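Chapter 3
Floors That Take the Strain

Carpet has a better reputation than it deserves. Suppliers call it quiet, warm and forgiving, and all of that may be true on the day it is laid. This chapter asks what remains true once people, chairs and equipment have been moving over it for a few years.

Take the workroom at Stetavham, where 89 square metres of grey carpet were put down in a single September. The supplier, Dornent, promised 18 years of service. The promise rested on a test of 400 passes with a loaded trolley, which a busy room can get through before the spring. We should be slow to accept a figure like that – and slower still to repeat it to a client. 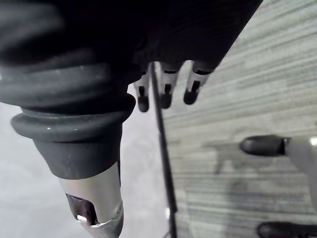
3.1 What a grey floor hides

Grey is often chosen because it is said not to show dirt. Students should ask whether that is a merit. Grit that goes unnoticed stays in the pile, and every footstep grinds it further down. Striped patterns are sold with the same claim, usually with no evidence at all.

The Kullholm method, set out below, begins with a vacuum cleaner and a set of scales. Rudd's older method relies on the eye alone, and we will treat its results with caution.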